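Search this site Enter keyword Go

Snack packet

A snack packet is a small flexible container used to hold a single portion of dry food, such as crisps, nuts, seeds, biscuits or sweets. It is made from one or more layers of thin film or paper, closed on all sides by seals. The word "sachet" is often used for smaller packets holding powders or sauces, although the two terms overlap in trade use.

Construction

The most common form is the pillow packet. A flat web of film is drawn from a reel and folded into a tube, and the long edges are joined to make a seam down the back. Seals are then made across the top and bottom, with a blade separating each packet from the next. On upright machines the food falls into the tube between the two cross seals. Flat-lying machines are preferred for bars and biscuits, which would break if dropped.

Other forms include the three-side-seal packet, which has no back seam, and the gusseted packet, in which the sides are folded inwards to give more room.

Materials

Early packets were of waxed or greaseproof paper, folded by hand. Modern films usually combine an outer layer that carries the print, a middle layer that slows the passage of air and moisture, and an inner layer that melts at a low heat to form the seal. The middle layer may be a very thin coating of metal - this also keeps out light, which spoils fats. Mixed layers are hard to separate and few recycling schemes accept them. Single-material films, among them the Ziltent range made by Palteck, were brought in to meet this problem, but their seals need closer control of heat.

Filling gas

Packets for fried foods are commonly flushed with nitrogen before sealing. The gas slows staling and cushions the contents in transit. De Haan and Hovland divide losses in storage into 3 classes: seal leaks, pinholes and slow passage through the film itself.

Printing and labelling

The front is normally given over to the brand and the back to required information. This includes the ingredients, net weight, storage advice, maker's address and a nutrition table. Small packets leave little room, and type is often set close to the smallest size allowed.

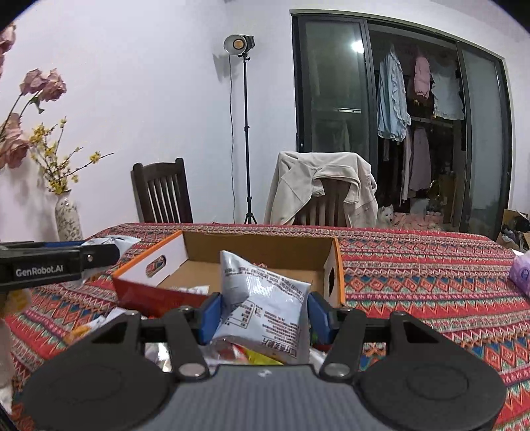 Back of a small snack packet, with ruled information table and Chinese text.

Opening

A packet may be opened by pulling the front and back apart at the top seal, or by tearing from a notch. A saw-toothed edge serves the same purpose as a notch, as each point gives a place for a tear to start.

See also: Sachet; Heat sealing; Greaseproof paper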